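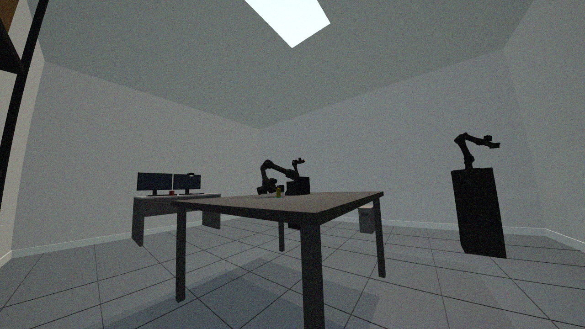

Which jobs at Fliltport will the new arms take over?

The arms will pick up small cylindrical parts and move them between fixed points on the bench. At present this is done by hand on the finishing line and in the sample room. Inspection, packing and all work on returned goods stay with the existing teams.

Will anyone lose their post?

No posts are being closed under this project. Staff now on the transfer benches will move to inspection or to cell operation, on the same grade and hours. Anyone who prefers a different section should speak to Rajeshwari Pinto before shift plans are fixed.

Why is the work being tried out in simulation first?

A simulated room lets us test reach, layout and stopping positions without taking a bench out of use. Each change to the program is run 400 times on the computer before it is loaded on a real arm. The simulated room is plain and does not copy the Fliltport floor. Distances that matter for safety are measured again on site.

Do two arms in one room work on the same task?

Each arm has its own program and its own task. One can be stopped while the other carries on. Shared tasks, where one arm hands a part to the other, are not planned for the first stage.

What does a cell operator do?

The operator starts and stops the cell, loads trays, clears faults from the list in work instruction 3061 and records each stop. Faults not on the list go to maintenance. Operators do not edit programs - that remains with Erdal Öztürkmen and the controls team.

How long is the training?

The course takes 26 hours, all in paid time, and ends with a practical check on the cell. The first part is done at a desk with the simulation. A failed check can be repeated, and the person keeps their present job in the meantime.

Can I enter the cell while an arm is powered?

No. Stop the cell, lock the isolator and keep the key with you. This applies to cleaning and to picking up dropped parts.

Will the system record how fast I work?

It logs cycle times, stops and fault codes for the cell. It does not log names. Supervisors will see totals per shift, and the same totals will be posted on the section board.

What happened at the Encombe site?

Encombe has run a similar cell since December. Lifting and reaching at the bench fell, but operators reported more walking and longer periods of waiting. Tray racks at Fliltport will therefore stand closer to the cell, and operators will change over with inspection halfway through each shift.

Who do I ask about something not covered on this page?

Geetha Poduval for training and shift plans, Chandrasekhar D'Souza for safety. Written questions can be left at the section office and are answered on this page.

Page last revised Feb 5, 2023.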